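5. Teaching a task by hand (teleop)

Read section 4 first if the arms haven't been homed today. Everything below assumes both arms are up, no faults showing, and the Surura recorder is open on the desk machine.

Two ways to show the robot a job. Leader arms (remote control, you move the small pair and the big pair copies) or hand guiding (you push the real arms around with the brakes off). Use leader arms for anything with cloth. Hand guiding is fine for teaching a park position or a single reach, but your own hands end up in the camera view and the episode is no good for training.

CAUTION: Keep clear of the table while the follower arms are live. Reaching in to fix a sock is how people get their fingers pinched. Pause first, every time.

5.1 Before you start

1. Pick the task from the list in the recorder. If it's not there, add it. Short name, lower case, no spaces. "hang_sock" not "Sock hanging test NEW".

2. Check all the camera views. Wipe the lenses if they look milky. If a wrist view is black, reseat the cable at the wrist end before you go restarting anything.

3. Run each arm through its full reach by hand with the power off and watch the cables. They need enough slack for the wrist to roll right over. If one goes tight, re-route it and try again.

4. Lay out the props. Stand goes on its marks. Basket goes wherever the task card says, and the card usually says move it a bit between episodes - do that, or the robot learns one spot and nothing else.

5. Sit down. Adjust the chair now and not halfway thru a take.

Note: Thilini Hettiarachchi keeps the task cards. Ask her before changing one. If you've changed one already, tell her.

5.2 Matching the leader arms

The followers won't move until the leaders are roughly in the same pose. This is on purpose.

1. Hold a leader handle in each hand, triggers open.

2. Bring both leaders to the rest pose shown on the recorder screen. Bars go from grey to green as each joint lines up.

3. When all bars are green, press the left foot pedal once. You'll feel a small tug as the followers lock on.

4. Move slowly for the first few seconds. Open and close both grippers. Left trigger should work the left gripper. If they're swapped, stop, go to Settings > Leaders > Swap sides, and start again from step 1.

CAUTION: If a follower jumps when you press the pedal, hit the stop button and do not press the pedal again. Re-home the arm (section 4.2). A jump means the offsets are wrong and they won't fix themselves.

5.3 Recording an episode

1. Right pedal once to start. Wait for the beep.

2. Do the task at an easy pace. Smooth is better than fast. Long pauses get learned too, so if you need a think, have it before the beep.

3. Finish with both grippers open and the arms back near rest.

4. Right pedal again to stop.

5. Mark it: Keep, Retry or Discard. Be strict. A fumble you recovered from is a Keep. A fumble where you put your hand in is a Discard.

Do sets of 9, then take a break. Your wrists will thank you and the data gets sloppy after that anyway.

5.4 Notes for laundry tasks

Cloth is harder than blocks. A few things we've learned the slow way:

- Pick from the top of the pile. Digging drags half the basket out with it.

- Pinch socks at the cuff. Held by the toe they swing about and you'll chase them.

- Use one gripper to hold and the other to steady or open the peg. Decide which is which before you start and stick with it for the whole set.

- Don't pull down on the peg hanger. The whole thing tips and the stand goes with it. Squeeze the peg, bring the cloth up into it, let go of the peg, then let go of the cloth. In that order.

- Check the cloth is held before you let go. Lift the gripper a touch. If the cloth comes with it, it isn't pegged.

- Trigger force at 3 for socks, 2 for anything thin. At 7 you will leave marks and the motor gets hot.

- Anything with a dangling strap or loop, keep it away from the wrist. Seen it wrap round a joint once in May and that was the afternoon gone.

Working position for hanging a sock, both grippers low and close together in front of the stand: 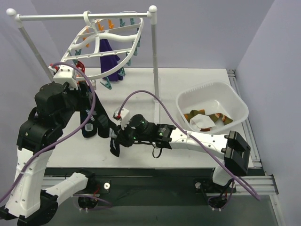 5.5 Hand guiding

Only for park positions and single reaches (see top of section).

1. Stop all recording. Leaders unlocked and sitting in their cradles.

2. Support the forearm with one hand. Really do this, the arm sags when the brakes come off.

3. Hold the Guide button in the recorder and move the arm where you want it.

4. Let go of the button and wait for the click. Take your hand away slowly.

5. Save the pose with a name somebody else could understand.

CAUTION: One arm at a time. Never release both together.

5.6 If something goes wrong

Follower lags behind leader - close any other programs on the desk machine, then check the network lead.

Beep but no recording - disk full. Move finished sets off to the Zandier drive and try again.

Gripper won't close all the way - lint in the fingers. Power off, pick it out with tweezers.

Section last updated August 6, 2018.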